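Sturkulero opens its back room, and it comes with a cold drink

31 shares
4 comments

LOKHAM – Anyone who has tried to get a bit of quiet work done at Sturkulero during the lunch rush will be glad to hear this one. The small back room at 1042 Billey Street is open to members again, and it has the two things people have been asking for since the winter: a proper long desk and a refrigerator you can reach without asking four people to move their chairs.

It's a lovely little space. There's wood parquet underfoot, plain white walls, and a long white desk that runs right along one of them toward the refrigerator. Get up for a drink and you've gone maybe three steps. Sit back down and your train of thought is still where you left it!
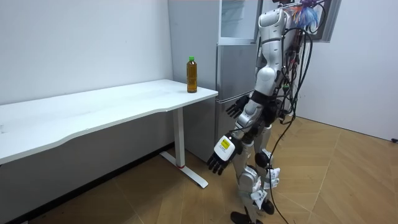
Long white desk, silver refrigerator and a green-capped bottle in the back room at Sturkulero.

The room used to be where everything ended up. Old members will remember the folding chairs, the coat rack with one hook, the boxes of flyers for a street fair that got moved twice. Marleny Chávez, the manager, spent most of June working through it in the evenings, a shelf at a time, with the radio on. She gave away what could be given away and hauled the rest out through the side door.

"I kept finding mugs," she said. "I'd open a box marked cables and it would be mugs. I love a mug, but we were never going to drink that much coffee."

Once the floor was clear, the question was what to put on it. Chávez had a suggestion box going by the front counter, and the desk came out well ahead. People wanted length. They wanted to be able to lay out a set of drawings, or a sewing pattern, or a laptop and a notebook and a sandwich, and have everything flat in front of them at the same time. A couple of notes asked for a round table. One asked for a hammock, and Chávez says she thought about it for longer than she should have.

The desk she settled on has a white top with a soft curve to its front edge, held up on white standing-desk style legs with a long foot bar at the bottom. It came secondhand from Villanueva, the office furniture place out past the rail crossing, and it has the marks to show it had a life before Lokham. Chávez went over it with dish soap, then with baking soda, then with something from under the sink that she does not recommend. Some of the gray smudges have decided to stay.

She's fine with that, and so are the members I talked to. A perfect desk makes people nervous. You want one where you can put down a wet glass or a pencil and not feel you've done something terrible (coasters are on the way all the same, so please use them when they get here).
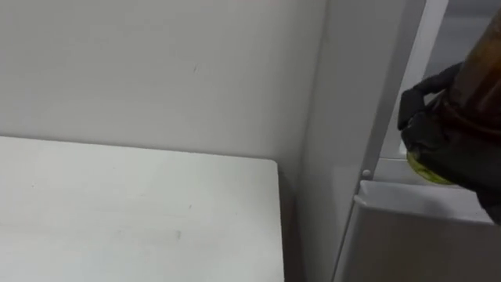
Then there was the matter of the wall. The first plan was to hang things on it: a calendar, a corkboard, some framed pictures of old Billey Street that a member had offered to lend. Chávez got as far as choosing the frames. Then she sat down at the desk one night with the wall still bare and found she liked it that way. You look up from what you're doing and there's nothing asking to be read. The pictures are going in the front hall, where more people will see them anyway, and the corkboard is staying by the counter.

I tried the room for myself on a busy afternoon, and I'm a convert. The front of the building was going full tilt, with a phone call at every other table and the coffee grinder running, and once the door closed it all dropped to a hum. I wrote two pages and answered a letter I'd been putting off since spring. I also ate an apple, which is allowed. Crumbs are allowed too, as long as you take them with you when you leave.

The white walls do a lot for the room as well. It was never a big space, and back when it was stacked with boxes it felt like the inside of a closet. Now it feels like somebody opened a window, even in the late part of the day. One woman at the front table told me she had been a member for three years and had never known there was a room behind that door. She had assumed it was the boiler.

What's in the refrigerator

Now for the part everybody wants to talk about. The refrigerator is a tall silver one with a clear, glass-like panel in its upper compartment and silver doors below that. Chávez picked it mainly on looks, she admits, and then worried all the way home that it wouldn't fit through the door. It did fit, with the door off its hinges and a good deal of breath holding.

House drinks go in the upper compartment, and they run on the same honor system as the coffee up front. Take one, put your money in the jar, and if you've only got a big bill, make it right next time. There will be water and juice to start with, plus unsweetened tea, which got more notes in the suggestion box than anything besides the desk. Sturkulero is a tea crowd and always has been. If there's something you'd like to see on the shelf, write it down and drop it in the box, and please make it readable, because one request is still being puzzled over. It says either "ginger" or "fingers."

The middle section is for members' own lunches. Put your name on it. Chávez has masking tape and a marker ready for this, and she'd like everybody to know that a bag without a name goes out at closing time. That rule was popular with all the people I asked, including one man who cheerfully said he'd be the first to break it.

The lower section is being kept for events. When the knitting group has its cake, or the Lokham walking club comes in with its enormous bowl of potato salad, they'll have a place for it. Up to now that bowl has had to wait in the trunk of a car, and a few people have had opinions about that in warm weather.

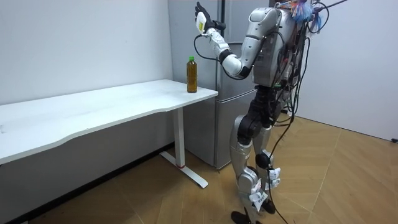
How to book

The desk can be booked at the front counter or by calling ahead. Slots are 30 minutes, and you can take two in a row if there's no one waiting. Mornings fill up fast. If you have any choice in the matter, try the stretch after three, when the lunch crowd has gone home and the evening classes haven't come in yet.

It's included in regular membership, so there's nothing extra to pay. Sturkulero now has over 40 members using the building in a normal week, the most since it moved to Billey Street, and Chávez is hoping the back room will take some pressure off the front tables. Guests are welcome if a member signs them in.

A few small requests from the house:

Wipe the desk when you're done. There's a cloth at the counter and it gets washed every night.

Keep phone calls short in there, or take them outside. The bench by the side door is nice in the morning before the sun gets around to it.

Close the refrigerator all the way. Give it a little push and listen for the seal.

Leave the legs of the desk alone, please. It's set at a height that suits most people, and Chávez would like to keep it there until she's had a chance to go over it properly with the folks at Villanueva.

More to come

There's talk of a second chair with better back support, and of a lamp for the darker months. Both will depend on how the summer goes. A reading hour has been suggested too, one evening a week with the front lights down and the back room open for anyone who wants to bring a book and a cold drink, and I'll be first in line if it happens.

Chávez is taking it as it comes. When I left she was on her way to the counter with the booking sheet, which already had a line of names down the left side and a tea stain on one corner.

"Tell people to come and try it," she called after me. "And tell them if they own a blue mug with a chicken on it, I have it!"

Sturkulero is at 1042 Billey Street, Lokham. The back room keeps the same hours as the rest of the building.

31 shares
4 comments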